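Ticket 505: Game table in the Rutmont room, missing parts and mixed sets
Opened by: Hiếu Hồ
Category: Shared rooms / games and small equipment
Priority: Low
Status: Closed, one item carried over

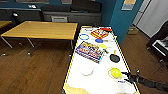

Original report

I went to set up the game table for the evening group and could not put a complete set together. The big game box says on our list that it should have 42 pieces in it. I got 336 grams on the kitchen scale for the bag of pieces, and the list has no weight to compare that with, so the weight is no help. Counted by hand I get 29. That leaves 13 missing.

Other problems with the same table:

The discs are not with any set. There is a blue one and a yellow one and neither is on the list under a name I recognize.

The table tennis paddle is here but its partner isn't.

The yellow ball rolls. If it is put straight down on the white top it goes toward the side and onto the floor. It needs something under it.

The striped tape around the table edge is fine, please leave it.

What I have tried: looked under both wooden tables, looked along the gray counter at the back, shook out the big box. No pieces.

Hiếu

---

Reply from Rooms desk

Thanks. Before we order anything, can you check three things.

Is the bag of pieces from the big box or from the red and yellow toy box? Both came from Ritano in the same delivery and the spare bags were not labeled. The pieces are close in size.

Is the blue ring with the discs? The list has a line that reads "Kilari toss set, ring and lids." We think "lids" is what somebody called the discs.

When was the list last changed? Ours says October but it may be an older copy.

---

Reply from Hiếu Hồ

The bag was in the big box, but that does not prove anything because people put bags back wherever there is room.

Yes, the blue ring is on the table, up at the far end near the red and yellow box. If the discs are "lids" then the toss set is one ring, one blue lid, one yellow lid. The list doesn't say how many of each.

My copy of the list says October too. It still has the old shelf numbers on it.

---

Reply from Rooms desk

Same list then. Please treat the ring and the two discs as the Kilari set and keep them together. I have changed the line to "ring and discs" so this doesn't come up again.

For the pieces, try sorting the bag by thickness. The ones from the big box are thin and the ones for the toy box are thicker and fit its compartments. Use a plate or tray so they don't get spread out.

---

Reply from Hiếu Hồ

Sorted the bag. I used the white plate for the thin ones and a bowl from the kitchen for the thick ones.

Thin: 21
Thick: 8

So the big box is worse off than I reported, because eight of the 29 were never its pieces. It is missing 21, exactly half. The red and yellow box has its eight back but I don't know what it should have in total.

Tried each thick piece in the compartments. They all go in and come out without sticking. The red tab on the box is meant to slide, according to the leaflet, and on ours it moves but is stiff. I did not force it.

The white plate is easy to lose track of on the white top. Twice I set something down on the rim of it and tipped pieces off. A darker plate would be better for this job.

---

Reply from Rooms desk

There is a second bag. Tôn room reported extra pieces last month and we filed it as a separate ticket, which was a mistake on our side. I will have the bag sent over with the room mail. Please count it against the big box first.

On the tab: leave it stiff. The last one that was loosened came off.

On the ball: the clear round dish from the cupboard works. Set the ball in it and it stays put. Any shallow dish with a rim will do the same if that one is in use.

---

Reply from Hiếu Hồ

Bag from Tôn arrived. Counted twice.

Thin pieces in the bag: 20
Thick pieces in the bag: none

Big box now has 41 of 42. I went through the rules and the game can be played with one piece short if you use a button or a coin. I have put a spare button in the box and written a note inside the lid.

Ball is on the clear dish. I bumped the table a few times and it did not roll off.

Paddle still has no partner. I asked in Tôn and they have none at all, so it did not go there. Somebody may have taken it outside in the summer.

---

Reply from Rooms desk

Good. I am marking the pieces and the ball as fixed. The paddle goes on the order sheet. We can't match the handle exactly, so you may end up with two that look different. If the old one turns up, send the new one back to us unused if you can.

Please also do the following when you clear the table:

Thin pieces go in the bag, bag goes in the big box, note stays in the lid.
Thick pieces go in the compartments of the red and yellow box. No bag.
Ring and both discs go on one shelf, together.
Ball and dish go back to the cupboard.
Small cards and labels go in the envelope on the counter. Don't throw them out until the list has been redone.

---

Reply from Hiếu Hồ

Done, except the envelope was full, so I started a second one and wrote the room name on it.

One question for the new list. Can it say how many pieces the red and yellow box should have? I have looked on the box and in the leaflet and can't find a number.

---

Reply from Rooms desk

I have asked Ritano. They want the order number and I am looking for it. I will add the count to the list when they answer, and the new list will go to both rooms.

Closing this ticket. The paddle is carried over to the order sheet under your name.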